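Bench tips: software habits for small-parts handling
Burnelthorpe workshop pages
Compiled by Ragnheiður Hviid, with additions from Analyn Bautista

These tips are for people who run pick-and-place software at a bench or kitchen table and want it to behave the same way twice. They assume a working installation and some patience with log files. The order is the order in which the problems usually turn up.

Clocks first

Every device on the bench has its own idea of the time. Before recording anything, set all of them from one source and write the offset into the header of the log. Check the offset again at the end of the session. If the two values differ by more than the interval between two camera images, discard the session or resample it against the measured drift. Do not correct by eye. A gripper width that arrives late looks exactly like a hand that closes late, and a planner trained on it will close late as well.

Cables belong in the same check. A cable that pulls on a hand-held gripper shows up in the pose track as a slow lean towards the socket. Leave enough slack for the full reach, then move each gripper to the four corners of the work area and look at the force or current trace if there is one. It should stay flat.

Pale parts on pale surfaces

Segmentation by brightness fails on white parts in a white tray. Three settings are worth trying before buying a different tray.

Lock the exposure. Automatic exposure reacts to sleeves and hands entering the view, and the threshold that worked with the bench clear will then be wrong.

Lower the exposure until the brightest part of the tray is just below clipping. The picture looks dull on the monitor. The edges are easier to find.

Use the rim. A raised rim casts a thin shadow, and a line fit to that shadow gives the tray position even when the floor of the tray gives nothing. Once the tray is located, mask everything outside it and run the part detector on the remainder only.

Wipe the tray between sessions. Residue is read as texture, and a detector will happily learn the stain.

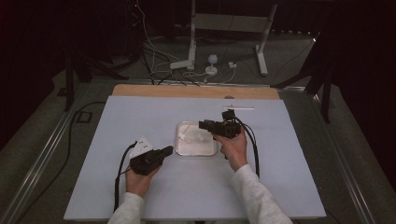

Dumlao, the planner used on the Burnelthorpe bench, accepts a keep-out margin for each fixed object. The default is generous and makes small trays unreachable, as the margins from opposite rims overlap in the middle. Reduce the margin for the tray alone and leave the rest of the bench as it was. Put the reduced value in the scene file, with a comment, and keep it out of the command line, where it will be forgotten by November.

Two arms, one tray

When a plan uses both arms, give one of them priority inside the tray. The other waits at a named pose outside the rim until the first reports that it has left. A simple lock is enough. Schemes that let both arms negotiate their way in are slower to debug than they are to write, and the time saved per cycle is small.

Name the waiting pose after its place ("left of tray"), never after the job ("ready to pick"). Jobs change and the name then misleads whoever opens the file next.

Limit speed on the approach only. On our arms 50 millimetres per second is a sensible ceiling for the last stretch above a small part; free travel can stay at the normal setting. If parts skip sideways on contact, reduce the approach speed before touching the grip force.

Logs and storage

Closov writes one file per attempt. Leave this as it is. Merged files save some disk space and make it very tedious to remove a single bad attempt. The bench had 600 attempts on disk before anyone merged them, and Analyn spent two evenings separating them again.

Set the rotation limit to 2000 files and move older ones to the second drive nightly. Compress after moving, never during a session, as compression competes with the camera driver for the processor and drops images without any warning in the log.

Label failed attempts and keep them. A short code is sufficient: M for missed, D for dropped, T for tray moved. Free-text notes are pleasant to read and impossible to sort.

Updating without regret

Copy the settings folder before every update, including minor ones. Truvosach, the calibration tool, rewrote its file format at version 27 and reads the old format without complaint, but it swaps the sign of one rotation for cameras mounted facing downwards. The symptom is a pick that lands correctly in the centre of the board and drifts outwards towards the edges. Recalibrate from scratch after that update.

Test against a recorded session before going back to the live bench. Replay it, compare the planned grip points with the old ones, and look at the largest difference as well as the average. The average will nearly always look fine.

Last revised July 9, 2021. Corrections to either of us, with the log file attached.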